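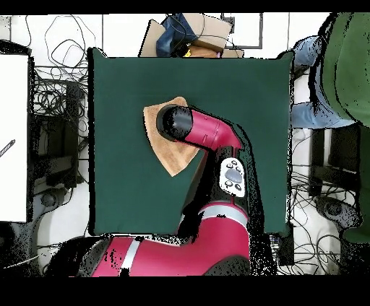 Hello, and welcome to Plorow! It's my towel washing log, kept as plain CSV files, and it started because I was fed up with scratchy towels and wanted to know whether the vinegar trick did anything (jury's still out, sorry). I've been at it since March and it has grown a bit more than I meant it to.

Last tidied up: May 22, 2020

## What's in the folder

- `washes.csv` has one line per wash: date, temperature, powder or liquid, how long the line or dryer took
- `towels.csv` lists all 35 towels, with a short name, a colour and where each one lives
- `softness.csv` is the fun one, scores from 1 to 7, where 1 is a doormat and 7 is a posh hotel
- `notes/` is me rambling, plus a few moans from Suha Kassab about my handwriting

The scores come from 4 of us: me, Suha, Elie Darwish and Dale MacDonald. We each squeeze the towel and write down a number before anyone says anything out loud. Dale is a harsh marker, so do look at the `scorer` column before you take an average!
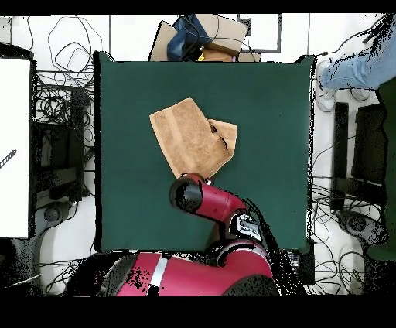
*Terry towel on green cloth, partly folded.*

## How I fill it in

1. Wash goes on, and I write the line straight away. If I leave it till the evening I forget the temperature and have to guess, and guesses get a `?` in the last column.
2. Towels get a good shake before they go on the line. I started doing this in the second week, so the early rows aren't quite a fair match for the later ones.
3. Once they're dry they get folded and left overnight, then scored in the morning. Big bath sheets go in thirds, everything else in halves and halves again.

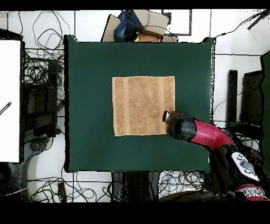 4. Scores go in the file, and the towels go back in the cupboard with the newest ones at the bottom so they all get a turn.

## Things to watch out for

Our water is very hard, so please don't read too much into the numbers if yours is soft. There are 5 blank rows from the week the machine was being mended (I washed things in the bath and I'm not counting that). Also, anything called `clilach` is just my name for the old blue set, I can't remember why.

Tala Qudah has kindly been checking my dates against her own calendar and found nearly all of them to be right, which I'm choosing to be pleased about. 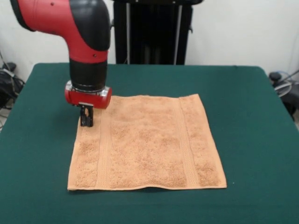 ## Using it

Help yourself! Copy it, chart it, add your own towels. If you spot a mistake, open an issue or send it to Svenja Thiele, who looks after the tidy copy and is much quicker at replying than me. Next on my list is a column for fabric softener, once I've used up the bottle under the sink.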